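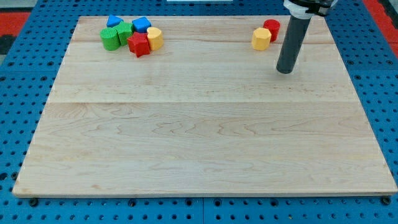 Foam blocks on the maple board, blue pegboard table underneath

Lists > Zedside Woodshop & Toy Library > Messages

Search this list Go

Subject: Re: maple board + foam shapes, what next
From: Zulmira Lobo

Quick one, on my way out the door, will be back at the desk after 7 if anyone wants to argue.

Picture is the board on the pegboard table. Answers to the questions below, more or less in order.

The seam. Yes you can see it, long one running across just past the middle. Fainter one up near the far edge too. Both are glue joints, I did them myself and they're flat. Ran a fingernail over both, no catch. I don't want to fill them. If we fill them we're sanding the whole top again and I like the grain on the near plank too much, those long oval swirls. Leave it.

The finish. Two coats of the Vutier oil, the pale one. Has a bit of a sheen but not slippery. Foam stays put on it unless somebody leans on the table. Did not use the Wultov varnish, it went yellow on the puzzle trays and I'm still annoyed.

Fixing it down. The black round heads by the near corners are in the table holes, just off the edge of the board, one each side. They work as stops, they don't go through the wood. Please don't drill the board!! If it creeps, put another pair along the back.

Blocks. The blue triangle, the green cylinder, the other blue one with the flat sides (pentagon? hexagon? somebody with the list tell me, I wrote "blue chunky" on the bag label). Six in the group in the picture, all pushed up together toward the back left. That's how I want them at the start of the session, in a huddle, so the kids have to pull them apart to see what's there. When they're spread out in rows the little ones just go down the line knocking them over.

On washing: warm water, drop of dish soap, squeeze, towel. No dishwasher. Not the top rack either. Lay them on a towel overnight with the flat face down or the triangles dry with a dent in.

Cost so far is 238 for wood, oil and foam together. Arruda gave us the offcuts price on the maple, ask for that again if we make a second board, they didnt write it down anywhere.

Still to do:
- ease the front edge, it's a bit sharp for small hands
- felt dots underneath
- bag for the blocks with a drawstring that isn't three feet long
- label for the bag (see above)

Can somebody take the edge? Ten minutes with a block and fine paper, then a wipe of oil. I have the can in my car, can drop it off Thursday.

Z.

On the earlier message, the list wrote:

> Hi all,
>
> Nice to hear the board is done. A few questions before
> we put it out for the under-fives:
>
> 1. Is the joint going to show? Last tray had a ridge you
> could feel and crumbs got in it.
>
> 2. What did you put on it? We have most of a can of
> Wultov left and it would be good to use it up.
>
> 3. How does it stay on the table? The old one slid all
> over the place and ended up on the floor at least once
> a morning.
>
> Also how are we supposed to clean the foam. Some parents
> asked. And do the shapes go out in a row or just in a
> pile, I've seen it both ways and would rather we all did
> the same thing.
>
> I can pick up sandpaper if you need any, and I think there
> are felt dots in the drawer under the clamps. Not sure how
> many. Let me know what it all came to so I can put it
> in the book.
>
> Thanks for doing this, I know it was a lot of evenings.

PS yes to the sandpaper, 220 if they have it. And check the drawer for the dots before buying more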